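Fatuditz Pickup Arm: Set-Up Guide
Section 4. Setting up the wrist camera and your first floor pickup
Last updated 2/20/20

Okay, you've got the arm bolted to its base and the power light is green. Nice work! This section gets the wrist camera talking to the Umum app and walks you through picking something up off the floor. I've set up more of these than I can remember, and I still do it in this order every time.

What you need before you start

The arm, mounted and powered (Section 2)
The Zaidi control box, with the gray cable plugged in at both ends
A tablet or laptop with Umum installed
A bit of clear floor the arm can reach
A few light household things you don't mind dropping

Pairing the camera

1. Turn on the control box and wait for two beeps. The first one only means the fan has started, so don't get excited yet.

2. Open Umum and tap Add Device. Your arm should show up with the same four-digit code that's on the sticker under the base. Mine is 1491 and yours will be different.

3. Tap the code, then tap Wrist View. You'll get a black window for a few seconds and then a live picture.

4. If the window stays black, wiggle the little connector behind the wrist joint. It has to click. I missed the click on my very first arm and spent an entire evening reinstalling the app (twice!).

Note: Wrist View moves with the arm, so the floor will often look tilted on your screen. Leave it that way. There's a Rotate button in the menu, but it only changes what you see and it makes steering confusing.

Setting the floor height

5. Put the arm in Slow mode. The slider goes up to 50, and for this part I keep it at 13.

6. Hold the Down arrow and let go when the fingertips are one finger's width above the floor. Use your own finger to check, with the arm stopped.

7. Tap Set Floor. The arm now knows where to quit going down. Do this again any time you move the base, even by a little.

CAUTION: Keep your hands, hair and sleeves out of the way whenever the arm is moving. The Stop button on the control box works at any time, and you should know where it is without looking.

CAUTION: Never use the arm on anything that is plugged in. Chargers and adapters are fine to practice on only when they're out of the wall and just lying there.

Your first pickup

8. Lay out your practice things with some space between them. I like a mix of shapes, because a long smooth thing and a blocky thing need very different approaches.

9. Pick one target and steer until it sits close to the fingertip in Wrist View. Go for the long, skinny ones first. They're the most forgiving — you can grab them almost anywhere along the length.

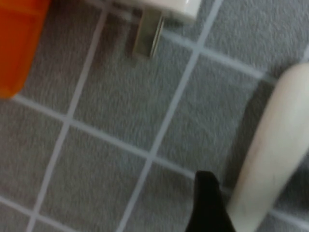

Sollitus Home Arm Support Team

10. Compare your Wrist View with ours. The black fingertip comes up from the bottom and the long cream-colored piece is just to its right, with a narrow strip of gray tile between them. That's a good gap to have when you're learning. A little blur is normal too, and you can wait for the picture to settle before you go on.

11. Tap Open, nudge the arm sideways until the target is between the fingers, and lower it to the floor height you set. Tap Close.

12. Lift straight up. If the piece slides out, open the fingers, go back to step 9 and try a spot nearer the middle.

Note: Shiny, rounded things can be a pain. With something like the orange one at the upper left, I come in slower and drop the grip setting by one notch so it doesn't squirt away. For a power adapter I grab the block and leave the prongs alone, as they can catch on the finger pads and tear them.

Note: Grout lines are handy! If you have tile, pick a line and watch it as you steer. You'll get a much better feel for how far each tap moves the arm than you would on plain carpet.

When you're done

13. Tap Park and wait for the arm to fold itself up before you switch off the control box. Wipe the finger pads with a dry cloth if they've picked up dust. Spare pads are in the small bag with the hex key, and Section 5 covers how to swap them.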